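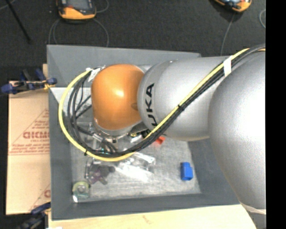 From: Yanling Luo
To: Gretstead small shippers list
Date: Tue 22 July
Subject: Re: [gretstead-ship] gray bins or just stick with cardboard?

Hi Golshifteh, hi all,

Oh, you have picked my subject! I've been meaning to write up the bin business since May, when we moved out of the old room over the bakery and into the unit in Fudedton, and your message gave me the push. I'll answer in between your bits, and then I have a question of my own at the end for anybody who's still awake.

Golshifteh Fallahi wrote:

> We've finally run out of patience with open cardboard cartons on
> the picking shelves. The bottoms sag, the flaps get torn off, and
> every time we wipe down a shelf we end up with brown fuzz all over
> the stock. Somebody on here mentioned changing over to rigid gray
> bins. Was it worth it?

That was probably me, and yes, it was worth it, though I was grumpy for the first month. The sagging stops the same day, obviously. What surprised me was how much less we handle things. With cartons we were always lifting one out, looking in it, shoving it back, and then somebody would set it on top of something it didn't belong on. A bin has a place and it goes back in it. Peiyu labeled the shelf edge as well as the bin (two labels, same name), and that did more for us than the bins themselves, I suspect. If you only do one thing this summer, do the shelf edges. It's an afternoon with a label maker and a snack.

The fuzz, yes, gone from the shelves. Not gone from the building, we still ship in cardboard like everybody else, but it's all over at the packing end now and I can sweep there.

> Also: straight sides or sloping sides? The sloping ones are cheaper
> at the place we looked at and they nest when they're empty, but
> I'm worried about losing space.

You do lose space. I'm not going to pretend otherwise. We bought the sloping kind from Kollár, and when they're lined up on a shelf you get that wedge of nothing between each pair. It bugged me for ages. I even tried tucking the small flat mailers down in the gaps, and of course they all slid to the back and we found them weeks later, bent like potato chips.

But! The nesting. Our unit is long and skinny and there's really only one corner where empties can go. Straight-sided bins would have filled that corner and then started creeping toward the door. The sloping ones drop into each other and I've got a stack taller than I'd like but it's ONE stack. They do stick, though. If you push them down hard, or if somebody leans on the stack while talking (Yulan), you end up bear-hugging the bottom one while another person pulls. We slip a folded strip of scrap cardboard between each bin and the next and that's cured it. Doesn't have to be neat. I use the flaps off dead cartons.

The other thing about a sloping side is that small stuff comes to you. I mean the bottom is smaller than the top, so loose items gather in the middle and you're not scrabbling in a square corner for the last bag of washers or whatever you sell. I liked this more than I expected. For flat things it's worse. Anything that wants to stand up in a row, like our pattern envelopes, leans over and fans out. Those went back into cartons, cut down to fit inside the bin, so I guess I have cardboard in my gray bins after all. Covadonga laughed at me about that for a solid week.

> Any reason not to get glossy ones? They look easier to clean.

I'd go matte. We had a couple of shiny ones left over from the previous tenants and they scuff if you so much as look at them, and under the strip lights you get a big white glare on the inside wall right where you're trying to read a bag label. Matte gray is dull as anything and that's what you want behind your stock. Everything shows up on it except, well, gray things. We put the gray yarn in clear bags with a fat colored sticker and moved on with our lives.

Cleaning is fine either way. Damp cloth, drop of dish soap, tip it upside down on an old towel. Please don't do what I did and put the lot outside on a windy afternoon to dry. I was chasing bins down the lane past the Andlow tile people in my socks.

> How many did you start with? I don't want to order a truckload and
> hate them.

We started with 11. That was all Covadonga would sign off on, and she was right. We did one bay of shelving, the fast-moving stuff, and left everything else in cartons until we knew how we felt. Then we ordered more after Peiyu had worked out which things really needed a bin to themselves and which could share. There are 1,775 separate items on our list now (I know, I know, I keep being told to trim it) and if I'd bought a bin for each one we would be living in them. Loads of the slow stuff shares, split with a piece of cardboard standing up across the middle. Cut it a little wider than the bottom of the bin so it jams partway up the slope and stays put. If you cut it to the bottom exactly it falls over. Ask me how many I cut to the bottom exactly.

> Last one. Where do you put the bin while you're packing? Ours
> always ends up balanced on top of the order it's meant to be for.

Ha, yes. This was our big one too. What fixed it was deciding on a side and sticking to it. Bin in the middle of the table, open carton to the left, tape and paper on the far right where your elbow can't get at them. It could just as well go the other way around, and Yulan is left-handed and flips the whole thing on her days, but you have to pick before you start and not wander halfway through. I marked the bin's spot on the tabletop with masking tape. It looked terrible and it worked, so it's still there, going brown at the edges.

Make the near wall of the bin come flush with the table edge if you can. When it's pushed back, you're reaching over and down with your arm bent funny, and by the end of a long day your shoulder lets you know. We also dropped the packing table by one notch when the bins came in. They're deeper than the cartons were, and I'm short. Taller people can ignore all of this!

And don't overfill. I can't say it enough. It's so tempting when a delivery comes in and there's just that last handful left over. Once things are heaped over the rim you can't see what's underneath, the bin won't slide under the next shelf, and somebody shoves it, and there go the buttons. We stop at a hand's width below the top. The leftovers go in a carton marked OVERFLOW in Peiyu's beautiful handwriting, and that lives on the bottom shelf and gets emptied on quiet days. In theory. There's a bag of snaps in there that I think came with us from the bakery.

Labels on the bins: we tried sticky ones straight onto the plastic and they curled up on the slope after a few weeks. Now we use card tags on a loop of string through the handle. They get grubby and we write new ones. I've seen the clip-on label holders and they look lovely, but the ones I found were made for straight walls and wouldn't sit flat on ours. If you find some that do, please, please tell me.

OK, my question. For anyone packing soft goods: what are you lining the carton with now? We've been using plain kraft sheets, two per box, and I'm happy with those, but a customer in May wrote to say her wool arrived with a damp corner and I've been fretting ever since. Covadonga wants to bag everything. I'd love to avoid it, partly for the waste and partly because I'm the one who'd be sealing 6 or 7 bags an order while the kettle goes cold. Is there a heavier paper you all like? Waxed? Do customers grumble about waxed when they try to recycle it?

Golshifteh, if you want to come and poke at the bins before you buy, you're welcome any weekday morning. Come to the side door, the front one sticks. I can lend you a couple for a week so you can try them on your own shelves and see about the height, which I really would check first. Ours cleared the shelf above by a whisker and I'd measured it wrong, so that was pure luck and a bit of swearing.

Also, whoever left a tape gun here after the last get-together, it's on the hook by the sink. Green handle. Yulan's started using it, so I'd hurry.

Yanling

--
Gretstead small shippers list
To leave the list, reply with "unsubscribe" in the subject line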